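Home Projects Courses Gallery About Search
Share 9 Comments 24

Why do charging cables die? A survey of broken and not-yet-broken cables in student housing

Final report, intro to product design

1. Why we picked this

Everybody has a drawer of dead cables. We wanted to know how they die and if people do anything about it besides buy another one. Original topic was backpacks – dropped in October, too broad, and the zipper people never wrote back.

Question we ended up with: where on the cable does the damage start, and does the type of jacket change that?

2. What we did

Collection boxes in Clegg Hall and Skisten Hall, by the mailboxes. Sign on the box said dead or dying cables only. Left them out until we had more than we could carry, which came out to 714 cables. Way more than planned. Some were not charging cables at all (printer cords, one garden hose timer, a lot of headphones), those got pulled before sorting and are not in the total.

Each cable got a tag with building and jacket type. Then we looked at it under a desk lamp and wrote down where the worst damage was. Categories:

– at the plug end, within a thumb's width of the housing
– at the other end, same rule
– somewhere in the middle
– connector itself bent, loose or burned
– no visible damage

We also put out a short paper questionnaire. Where do you charge, do you use the phone while its charging, do you wrap the cable up when you travel.

Jacket types were smooth plastic, rubbery, flat and braided. Braided was the one people argued about most so it got its own section. 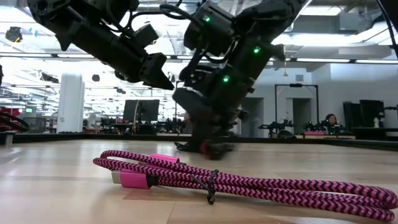 3. Results

Plug end damage was the biggest group by a lot. Smooth plastic jackets split right behind the housing, usually on the side facing the bend. You can often feel it before you can see it, it goes soft. Rubbery ones did the same but later, and the rubber gets sticky first.

Flat cables mostly failed in the middle. Did not expect this. Our guess is folding – a flat cable wants to be folded and people fold it in the same place every time.

Braided: less splitting near the plug, but the fabric frays and pulls out of the housing, and then whatever is underneath is on its own. A good share of braided cables landed in "no visible damage" even though the owner said they were dead. So the sleeve hides the problem, or the problem is in the connector. We can't tell which from looking.

Questionnaire. Most people charge in bed. People who charge in bed also said they use the phone while charging, with the cable bent under the phone against their chest or the pillow. Hardly anyone said they throw the cable out when it first acts up. The usual answer was some version of "I find the angle." We had one person who keeps a rock on it.

4. The bend test

Small side test. Took 10 new cables of each jacket type, hung a water bottle from the end and bent each one back and forth over a pencil by hand, up to 24 minutes per cable with breaks. Checked with a cheap tester in between.

Not a great test. Hands get tired and the bends get smaller. Smooth plastic gave out first. Some of the braided ones were still passing when we ran out of time on Friday, but the braid looked bad by then. We would not put numbers on this part.

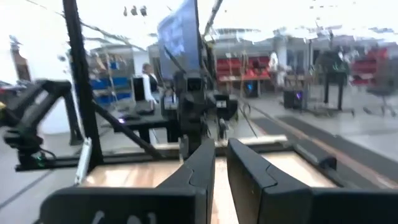
Fig. 2. Tabletop with monitor behind.

5. Design ideas

Three sketches came out of this, two are worth mentioning.

Plaltus – a longer soft collar behind the plug, as long as a finger, that gets thinner toward the cable. Spreads the bend out. Made a rough one from silicone tape and it does help but it catches on pockets.

Stostel – a right angle clip that snaps onto a cable you already own so it leaves the phone sideways. Better for people who charge in bed. Printed versions cracked at the hinge, second version thicker and uglier, didn't crack.

6. Problems with this study

The boxes only got cables people were willing to give up. Good cables are still in use so we dont know how many of each type are out there, which means we can't say braided fails less, only that it fails differntly. Two buildings is also not very many. And two of us did the tagging and didn't always agree on what counts as the middle.

7. Where the cables went

Campus electronics recycling, loading dock side. They take them loose, no bags. Kept nine of the worst for the display board.

24 comments Share Next project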